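December 2024

Equipment budget, second pass. Notes kept mostly for my own use, so that when the questions come back in the new year I don't have to rebuild the reasoning from the spreadsheet.

The request as submitted in August was for hand-held grippers only. It left out cabling, spare finger pads, mounts and anything to do with the table. Rostislav Beneš sent it back with one line in the margin: "Where is the rest of it?" Fair comment. A gripper on its own does not do much. I have now split the sheet into capital, consumables and room, and moved the computers to their own tab so they stop hiding the smaller numbers.

Capital first. Two quotes in hand, one from Setier and one from Martens. Setier is dearer per unit but includes calibration and a return-to-base warranty. Martens is cheaper and quotes the finger assemblies as separate lines, which I prefer for planning, as the fingers wear long before the body does. Neither quote is on the same terms as the other. Martens excludes freight. Setier includes freight but not the chargers. I have asked both to requote for 6 units on identical terms, delivered, tax shown separately.

Spent the middle of the day at the bench to check the assumptions in the sheet against the actual layout. The main thing I wanted was clearance: how much table each station takes once the cables are out and someone is working at the far end.

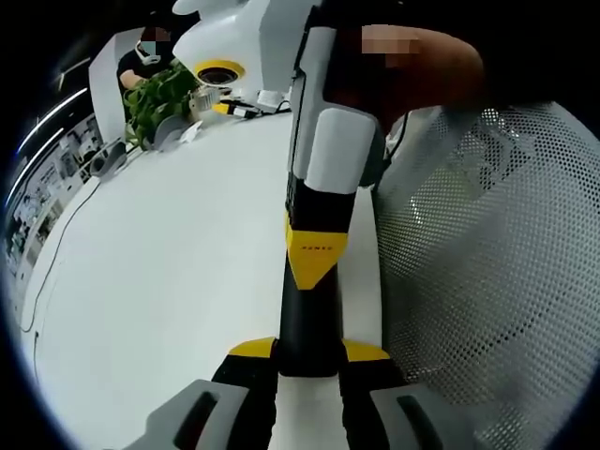

Gripper at the near end of the bench, cable on the left, plant at the far end.

Cables are the weak point in the current budget. I had allowed a single line called "leads, misc." and that is not good enough. Every lead on the tabletop is something a sleeve or a finger can catch. Revised allowance is for right-angle connectors at the device end, adhesive clips along the rear edge, and a spare lead for each unit held in the drawer. Hunel stock the clips in packs of 125, so one pack covers the room with plenty over. I have put the clips under consumables even though they will probably outlive the table.

Finger pads. The present plan replaces pads on inspection, and in practice that means late. I would sooner replace on a fixed interval and carry the cost as a known figure. Two spare pairs per unit at purchase, then a standing order. If Setier will not sell pads without the carrier, that alone could tip the decision to Martens, and I have said so in the email in plainer language than usual.

The table itself. Stellolwood have priced a replacement top, white, radiused corners, delivered and fitted, for around $700. I was inclined to strike it out and have now left it in as a deferred item. The existing surface is smooth and pale, it is easy to see small objects against it, and I can't justify the spend this financial year. What I would like from Stellolwood is a price for two cable grommets cut into the existing top, which should be a small job. No answer from them yet.

Seating and floor space took longer than the hardware. The sheet assumed one person per station with no overlap. That holds on paper and nowhere else. People stand, lean in, sit down at the monitor, and a station needs room behind it as well as in front.
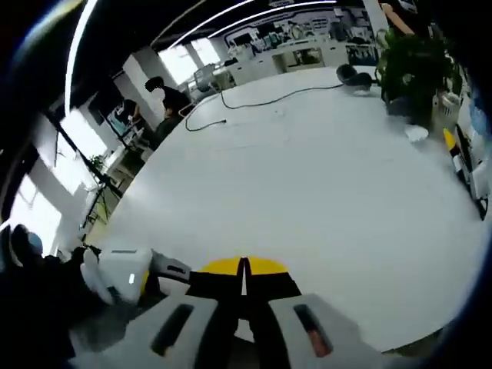 Looking down the bench towards the windows, others working along the left side.

I have redrawn the plan with a wider aisle on the window side and put the light stand on it to scale, legs included. Tripod legs take up far more floor than the stand does on a drawing. Wall-mounted lighting would recover the space. Added as an option, unpriced. Blinds also added as an option. Daylight varies through the day and the strip lights do not, and if we are going to specify cameras at some point I would want the lighting settled first. Cameras are not in this round.

Power. Did a rough load sum for chargers plus monitors and it sits comfortably within the existing circuit. The difficulty is outlet position. A powered rail along the back edge of the table would fix it and would also shorten most of the leads, so it belongs with the cable items. Moved it there.

Storage. No line at all in the original. The units need a labelled place to go at the end of the day, with foam cut to suit. Priced as a drawer insert. Could be made in-house if the centre has someone free, but I have budgeted for bought-in because in-house jobs of that size tend to sit in the queue.

Contingency is at ten per cent of capital. Rostislav will want it lower. I will hold at ten until the freight figure from Martens is in writing, then look again.

Outstanding:
Requotes from Setier and Martens, same terms
Pad pricing without carrier (Setier)
Grommet price (Stellolwood)
Clips, confirm pack price (Hunel)
Length of powered rail, measure again with the table against the wall
Ask Rostislav whether the deferred items go in the main sheet or an appendix

Measured the rail run once already and got a figure that disagrees with the drawing by 40 mm. I trust the tape. Drawing to be corrected before it goes out with the sheet.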